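Mositier Shared Workshop
Call for Participants: Home Bathroom Robotics Build, Spring Session

Mositier Shared Workshop invites applications from members and non-members who wish to take part in the second stage of its home bathroom build. The session begins in February and will be led by Delia Furtună, workshop lead for household projects. Seven places are available.

Background

The build concerns a robot arm and gripper intended to carry out simple tasks in an ordinary bathroom: picking up a bottle from a shelf and setting it back, opening and closing a glass shower door by its handle, and wiping down a wall panel. The first stage, known within the workshop as Disex, dealt with the arm, the power supply and the emergency stop. The second stage, Grorkance, covers reaching and gripping in a confined space with glass and polished surfaces.

Work is divided between the workshop's main bench area and a bathroom in a private home that the homeowner has made available for the length of the session. The address will be given to selected participants only.

What participants will do

Participants will work in pairs, with one person assigned to the main bench. Duties will include:

Planning and recording reaching and gripping trials, with the arm run at reduced speed.
Making and fitting replacement fingertip pads from stock held at the bench.
Checking the camera view for false readings caused by glare on glass and glossy walls.
Keeping the build log, which currently holds 462 entries and must be filled in before leaving the site.
Cleaning and returning the bathroom to the condition in which it was found.

Participants are expected to attend one evening per week and one full Friday in each month of the session. The session lasts four months.

Who may apply

Applicants must be 18 or older. No degree or trade certificate is required. Applicants should be able to use hand tools safely, read a simple wiring diagram, and follow written instructions. Experience with basic programming is helpful for the trial work and is not required for bench work. People who have fitted showers, doors or wall panels are strongly encouraged to apply, as the group has little experience in this area.

All participants must complete the workshop's safety training before their first visit to the home site. Power to the arm may be switched on only when two trained people are present. Water to the shower remains shut off during all powered work.

Current state of the work

The gripper is mounted and reaching trials in the shower enclosure are under way. Trials with the bottles on the corner shelf will follow once the door work has been signed off. 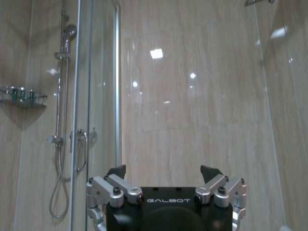 Gripper at the shower enclosure, with the glass door and corner shelf to the left.

Costs and support

Participation is unpaid. Each participant may claim up to $600 over the session for travel and approved materials, on presentation of receipts. Tools, gloves and eye protection are provided. Participants receive full access to the workshop during the session, including the Chow room, where the printers and the small lathe are kept.

Designs and written results produced during the session will be shared under the workshop's standard open terms, with contributors credited by name unless they ask otherwise. No images showing the homeowner or the homeowner's personal papers may be taken or published.

How to apply

Send a letter of no more than one page stating your relevant experience, the evenings on which you are available, and whether you prefer bench work or site work. Please include the name of one person who can speak to your work. Letters should be addressed to Delia Furtună and left at the front desk or sent through the contact form on the workshop's website.

Applications close at 5:00 p.m. on the last Friday before the session begins. Selected applicants will be invited to a short meeting at the workshop. Those who are not offered a place may ask to be kept on the list for the following session.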